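Open day at Daltard, Iltthorpe

I spent most of Sat 2 June at the Daltard open day in Iltthorpe. Daltard is a manipulation lab that shares a building with a joinery supplier, and it opens to outsiders once a year. I went last year when it was held in December and came away with very little, as most of the exhibits were slides. The programme this time was nearly all practical work, so I took notes. They are written up below in the order I made them.

Registration was at the side entrance. Visitors were split into groups of 14 and sent around four stations. My group was led by Antonina Melnychuk, who looks after calibration and was willing to be interrupted. The printed programme was wrong about the order of the stations and I ignored it after the first one.

Station 1 was the arm cell. Two six-axis arms, bench mounted, were running a bin-picking routine on moulded pipe fittings. The cycle was slow, and Antonina said the speed limit was set low for visitors. Of interest to me was the recovery behaviour. When a fitting was gripped off centre the arm did not drop it and retry. It set the fitting on a flat plate, re-imaged it and picked it again from the plate. This costs a few seconds and removes the worst of the bin's clutter from the second attempt. I asked whether the plate position was taught or computed. It is taught, and re-taught whenever the bench is moved. There were tape marks on the floor for the bench legs.

Station 2 was wrist force sensing, presented by a student whose name I did not catch. The demonstration was peg insertion with a deliberately misaligned hole. The spiral search worked on each attempt I watched except one, where the peg jammed against the chamfer and the controller stopped on a torque limit. He cleared it by hand and carried on. The plot on the monitor was more useful than the peg. Contact shows up as a step in the z force, and the drop into the hole is a clear fall followed by noise in x and y. I would have liked axis labels.

Lunch was sausages in bread, gold coin donation.

Station 3 was the software, and this is where I had the most questions. Daltard uses a package called Bunomitz for aligning recordings. It takes the video from a hand-held gripper, the jaw opening and the estimated wrist pose, and resamples all of them to one clock. The current household set stands at 1,504 episodes, where an episode is a single task from approach to release. Samira Farah maintains the package and went through the rejection rules. An episode is thrown out if tracking is lost for longer than a set interval, if the jaw signal saturates, or if the operator's annotation doesn't match what the jaws did. She would not give a rejection rate as the thresholds had been changed recently and the old episodes had not been rerun. I thought that was a fair reason.

Someone in the group asked whether the tracking could be done from the wrist view alone. Samira said it could in a room with enough fixed texture, and that patterned cloth, wood grain and cluttered benchtops are all good for it. Blank walls, glass and polished steel are poor. Reflections are worse than blank surfaces, as they supply features that move with the viewpoint and pull the estimate off.

Station 4 was the hand-held work itself, and my group got the longest slot there by being last. The task family was table setting and clearing: cutlery, chopsticks, upright holders. Thin objects on fabric are difficult for a parallel gripper. The pads have to come down close to the cloth without dragging it, and a fork handle sits only a few millimetres proud. Operators approach across the handle, lower until the pads brush the fabric, then close. If two pieces overlap, the usual practice is to separate them first with the side of a pad. The pads are soft and textured, and wear is checked by eye at the start of each session.

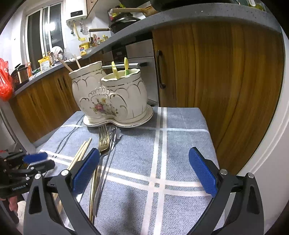

Why use a hand-held gripper when the lab already has arms? Mostly for speed and reach, as one person can carry it into any room and record at close to normal working pace, while an arm has to be mounted, powered and calibrated at each new location.

The follow-up question was how well those recordings transfer. Antonina's answer was that the jaw geometry on the arm has to match the hand-held unit closely, and that the camera has to sit in the same place relative to the pads. Get the offset wrong and the policy closes early or late by the same offset every time. They now fit both from one jig, made for them by Semeniuk, a small machine shop on the other side of town. I asked to see the jig. It is an aluminium block with two dowels and a slot, and it was the best piece of engineering on display.

Two complaints. The talk at the end could not be heard past the third row, and parking on the joinery side was closed without a sign, so I walked in from the oval.

I have asked Samira for the Bunomitz file format notes and will post a summary if they can be shared. My next job is to measure the pad offset on my own gripper, which I have been assuming from the drawing.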